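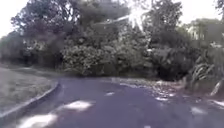
Posted by Maja Wróbel
October 7, 2018

Wanted: people who doubt that walking cures everything

The Nendon path study is looking for adults who live within walking distance of the old rail path between Nendon and Drindimton. We need people who will walk it, people who will not, and above all people who are tired of being told to.

Let me say where I stand. I have read a great many claims about what a shady path does for a person. It lowers your stress, fixes your sleep, sharpens your memory and makes you nicer to your family. Some of that may be true. Much of it comes from asking people who already love walking how they feel after a walk, and then writing down that they feel great. I would feel great too if somebody handed me a free water bottle and a form with smiling faces on it.

The town of Drindimton is now being asked to pay for an extension of the path, and the leaflet in favor of it leans hard on health. Before anybody votes on that leaflet in January, I would like to see what happens to ordinary residents with ordinary knees.

What you would do

The study runs for 7 weeks. You will be put in one of 2 groups by a draw, and you do not get to pick. One group walks the path three times a week, at any hour, at any speed, alone or with company. The other group spends the same amount of time sitting somewhere quiet with no phone. A bench is fine. So is your kitchen. If sitting still turns out to do as much good as walking, I want that in the report, and it will be.

Everybody keeps a sleep diary and fills in a short sheet each evening. It has 13 questions. Please don't sign up if you plan to do the whole week's sheets on the last night. We had that in the trial run, and we could tell from the pen.

Who can take part

You must be over 18 and able to walk for half an hour on a paved surface, with a stick or frame if you use one. You should not be walking regularly for exercise at present. Dog owners are welcome but will be asked about the dog. If you are being treated for a sleep disorder, please mention it when you write, as we may not be able to use your diary.

We have room for 80 people. Almost half the places are being kept for residents on the Walczak Road side, who tend to get left out of this sort of thing and then get described in it anyway.

What you get

A modest gift card at the end, the same for both groups. A copy of the results in plain language, including the dull ones. No water bottle. I can't promise that you will sleep better or lose weight, and if anyone connected with the study promises you that, I'd like to hear who it was.

Who is paying

The Lulta Fund covers printing, gift cards and one part-time assistant. They have no say in what we publish, and I have that in writing. You may read the letter at the first meeting. I would ask the same question in your place.

How to apply

Leave a note with your name, street and phone number at the front desk of the Nendon library, in an envelope marked "Path study." Tell us in a line or two why you don't walk now. "I don't like it" is a perfectly good reason. We will phone everyone back, including those who don't get a place, and you can drop out at any point without telling us why.

Friends and relatives of mine can't take part. Several have already asked.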